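How does a robot learn to pick things up?

Fledulix is a computer program that is learning to control a robot. At the start it knew nothing about grass, stones or picking things up. People had to give it examples to copy.

What is an example?

An example is a recording of one try at one job. It has two parts. The first part is what the robot's camera saw. The second part is how the robot moved at each moment. When you put the two together, the program can work out which movements go with which views.

Why use a pretend garden?

The team at Clasholm collects many of its examples inside a computer. The garden is a simulation, a bit like the world in a video game. The robot is made by the computer too. If it drops something, nothing gets broken, and the garden can be put back as it was with one click.

Zixuan Cui steers the robot with a pair of handles. When she squeezes a handle, the gripper closes. The robot's camera looks down between its two fingers, so she can see what lies below them.
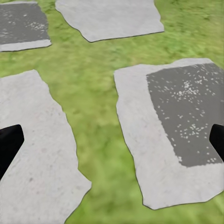 The gripper's two black fingers above the grass and stepping stones.

Each try lasts around 20 seconds. Then Zixuan marks it as good or bad and starts another. She stops for a rest after every 70 tries, as tired hands make clumsy examples.

Does it have to be the same every time?

No. If every example were the same, the program would only learn one movement. So the team changes where things stand. The stones do not all look alike either - some are pale with uneven edges, and others are dark and rectangular. The program has to learn that a thing on a stone is separate from the stone itself. 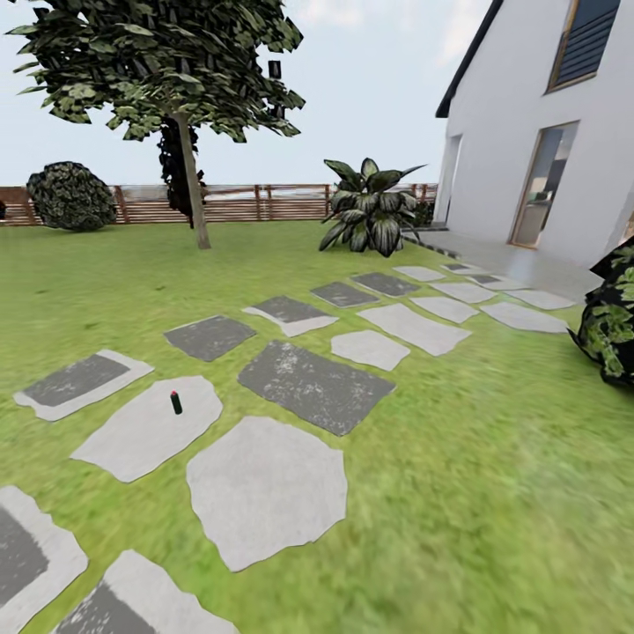

The simulated garden. A small black object with a red top stands on one of the pale stones.

How many examples are needed?

The first set had 512 examples. Fledulix learned to reach towards things but often closed its fingers too early. The next set had 4,000, and it did much better.

Aníbal Prata checks the recordings before they are used. He takes out any where the camera view and the movements do not match up. He keeps some of the bad tries in a separate folder, so that the program can also be shown what a mistake looks like.

Words to know

Gripper: the part of a robot that holds things.
Simulation: a pretend place made by a computer.
Data: information that has been collected and stored.

Page updated September 2025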